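Home | Talks | Notes | Archive | Search

Speaker notes: Shrinkage and gauge in machine-knit fabric
Khairul Kusuma, Cukstead
Afternoon session, slot of 40 minutes including questions

Slide 1. Title
Say name and mill. Mention that the handout has the full tables and that the slides carry only the averages.

Slide 2. Scope
Single jersey and 1x1 rib only. Cotton and cotton blends. No wool: felting is a separate mechanism and Aurelia Pfister covers it in the next talk. Refer questions on felting to her.

Slide 3. Why gauge drifts
Yarn is under tension in the machine. The loop comes off longer and narrower than it wants to be. Take-down rollers stretch it further. Once the fabric is off the machine it starts to recover, and most of that recovery waits for the first wash. Define terms before moving on:
- Relaxation shrinkage: recovery from knitting and finishing tension.
- Progressive shrinkage: further change over repeated washing and tumbling.
Pause. People mix these two up in the questions every year.

Slide 4. Test set
132 panels, all cut from production rolls at Cukstead. Half went to the Cuautle lab, half stayed in house. Same marking template at both sites. Panels conditioned flat overnight before the first measurement. Do not read out the conditioning values, they are in the handout.

Slide 5. Measuring
Lengthwise and widthwise marks, three pairs in each direction, averaged. Fabric laid flat without pulling. An operator who smooths a panel by hand adds length in the direction of the stroke. We saw this between shifts before the written method was changed. The current wording is "lay, lift one edge, release." No smoothing.
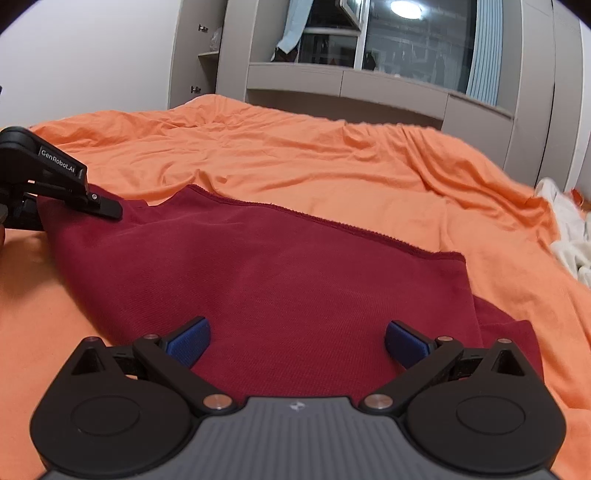
Repeatability improved after the wording changed, and the two sites then agreed closely enough to pool the results. If asked, the Drornutura software was used only to log readings. It does not correct them.

Slide 6. Results, jersey
Show the length plot first. Length loss is larger than width loss in nearly all panels. Most of it occurs in the first cycle. From the fourth cycle on, the line is close to flat. Some panels grew in width while losing length. Stay on this slide a full minute.

Slide 7. Results, rib
Width is harder to define in rib. The measured value depends on how far the ribs have closed. Give the method in one sentence and move on. The length results follow jersey.

Slide 8. Stitch length
Main point of the talk. Loosely knit panels shrank more, at the same yarn count. Tightening the stitch reduced shrinkage but added weight and changed the handle. Mention the complaint from Petness, who buy our rib for dog coats and sent back the tight version as too stiff around the legs.

Slide 9. Cost
One trial order was 2,000 meters. After compacting, 1,895 meters were left to ship. The buyer had been quoted on the knitted length. Quote on finished length.

Slide 10. Recommendations
Wash test before approving a stitch setting. Record stitch length with every roll. Keep one unwashed panel per lot. Repeat the test when the yarn supplier changes, even at the same count.

Slide 11. Open items
Tumble drying load was not controlled at both sites. Dyed lots were tested only in dark shades, so the effect of bleaching is unknown. Next round is planned for March with 200 panels.

Backup slides
12: raw readings by site. 13: template drawing. 14: handle scores, use only if someone asks how stiffness was judged.

Check the clicker batteries. Bring the rib samples in the flat box.

This site uses cookies to remember your settings. Accept | Decline

Contact | Copyright Cukstead | Back to top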